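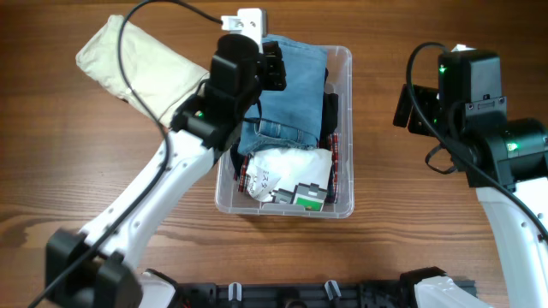
Putting Clothes Away: A Small Study of Folding, Bins and Drawers in Shared Housing
Project report, Household Systems Studio
Submitted June 14, 2023

1. How the project began

My project grew out of a fairly ordinary annoyance. I live in Burcombe, a student residence where the bedrooms are pleasant enough but the closets were clearly planned for people who own two shirts and a coat. By the middle of the winter term most of us had clothes on the chair, clothes on the end of the bed and a sort of permanent heap on the floor that was neither clean nor dirty. When our studio was asked to choose a household task and study it properly, I knew right away what mine would be (my roommates were delighted, as you can imagine!).

The question I settled on was a modest one: if you give people a clear plastic bin instead of a drawer, do they fold differently, and can they find their things again afterward?

2. Background

There is more written on folding than I expected, though much of it is advice and not a great deal is evidence. The two methods I kept coming back to were flat stacking, where each garment lies on top of the last, and filing, where the garments stand on edge in a row like papers in a cabinet. Filing has its enthusiasts, and I confess I started out as one of them. Flat stacking is what nearly everyone in Burcombe does without thinking about it, probably the way they were taught at home.

3. Method

I worked with 8 residents over the month of May. Each of them packed a bin with their own everyday clothes, first by flat stacking and then, on another visit, by filing. I asked for a mixed load every time: something heavy such as jeans, something light such as a T-shirt, and something patterned. Afterward I called out one garment and timed how long it took to get it out with the rest still reasonably tidy.

We did all the folding on a table and not on a bed, which made a bigger difference than I would have guessed. A bed sags under your hands and the sleeves wander off. On a firm tabletop you can smooth the fabric outward with your palms and the fold stays where you put it.

In total there were 28 packing sessions, including a few repeats where somebody was called away to the phone or, in one case, to a burning grilled cheese.

4. What I found

Denim is the great bully of the bin. Wherever it goes, it decides the shape of everything else. The waistband is the worst part, being thick and full of seams, and when denim went in last it made a ridge across the middle that the lighter things slid away from. Putting it on the bottom gave a flatter stack, but then of course it was the very thing people wanted on a cold morning.

Plaid turned out to be a lovely surprise. Even a thin strip showing at the side was enough for people to say at once which shirt it was, and they could tug it free without digging. Plain black garments were the opposite. Two participants lifted out the same black top more than once before finding the one they were after.

Printed T-shirts did best when they were folded with some of the print facing up. Most people fold the design inward to protect it, which is sensible, but then every white shirt looks like every other white shirt.

As for the methods themselves, filing was quicker for finding things by some 20 seconds on average, so long as the bin was full. In a half-empty bin the row slumped over and people gave up and stacked it flat anyway. I had hoped for a tidier result, but I think it is a fair one.

5. Limits and next steps

My group was small, and they were all people I eat supper with, so they were probably kinder to me than strangers would have been. I also didn't look at sweaters or towels, which deserve a study of their own.

If I carry on in the fall, I'd like to compare clear bins with opaque ones of the same size, and to leave them in people's rooms for a whole month before going back to see what state they're in. Three residents have already asked to keep theirs.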